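Rules for the gripper table, written down at last

Quick one tonight. Been promising Morven Moffat a proper list for weeks and she has stopped asking nicely, so it goes on the blog where she can't lose it.

Background for anyone new – we do hand-held gripper recordings at the Drandach unit, household objects mostly. Two fingers, a camera, a person doing the job by hand so the arm can learn it later. Up to 960 takes now. Then Pascal Weidemann went through a batch of 70 in the spring and threw out 51 of them. Ouch. Nothing wrong with the hands doing the work. It was habits. Everybody had their own.

So. Rules.

Start with both fingers in view. Both. If the camera can only see one then the opening width is a guess, and Liudmyla has to mark the take by hand. She has enough to do.

Thin flat things get their own procedure. Boards, trivets, lids, placemats. You can't grab them from above like a mug, the fingers want an edge. One finger on one side, one on the other, open wide before you get down near the table. Don't open on the way down. Don't scrape. If you need to slide the board to an overhang first, then that slide is part of the take and gets its own label, it is not "setup".

Cutouts are not handles. I know it's tempting with the slotted bamboo one, a slot looks like a place to hook something. Fingers are too fat for it anyway. Edge only.

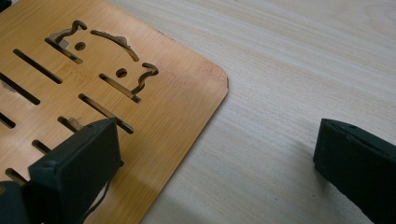
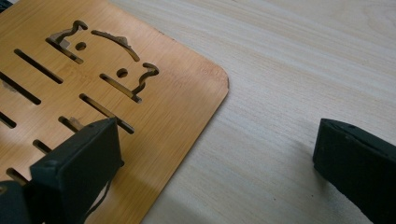 The cat board, both shots: left finger over the slots, right finger out past the rounded corner.

Debris. This one started an arguement. Laser-cut or routed, whatever, bamboo sheds, and there are fibers hanging in the openings on that board. Illia Karpenko wants every object brushed before every take. Razia Mughal says real kitchens have crumbs and the model should see them. We settled on this – anything loose enough to fall off on its own gets brushed off before the session, anything attached stays. No picking at it between takes! If the object changes halfway through a session you have two objects and one label. Write it down if it does.

Cable. Keep it behind the hand where you can. If it lies on the object it can drag the object, and a light board will move a long way on a smooth table. Check before you start, check again after a regrip. I forget this one constantly.

Pressing down. The pads have some give in them and people lean. Rest on the surface, fine, don't push. Illia put a kitchen scale under a spare board and I was leaning with 850 grams without noticing. Nearly a bag of sugar. An arm copying that is going to trip its force limit and just stop, which was what the Plevlow people kept telling us and we kept nodding.

Lighting. Pale table, pale light, fine for bamboo, lousy for white plates. Swap to the gray mat for white plates. Don't move the lamp mid session, the shadows by the fingers jump and then Pascal emails.

Labels. Say what you were trying to do and then whether it worked. "Pick up board, failed" is a good label. "Board 3 again" isn't. Failed takes are kept, all of them, do not delete a fail because it's embarassing. Saltus format for the file names, the old Tymoshchuk sheet is dead, please stop printing it.

Safety stuff for when the real arm is running is a separate page and it wins over anything in here. Short version, hands off the table while it's live, and whoever holds the stop button does nothing else. No phone, no labels, no tea.

Still open: what to do about soft things, dishcloths and so on. The edge rule makes no sense for a dishcloth. Razia has a draft, I have read half of it. Also whether a regrip counts as one take or two. I say one. Morven says two. Comments are on if you run a similar table and have a rule for that, would love to steal it.

More in December when the new pads come.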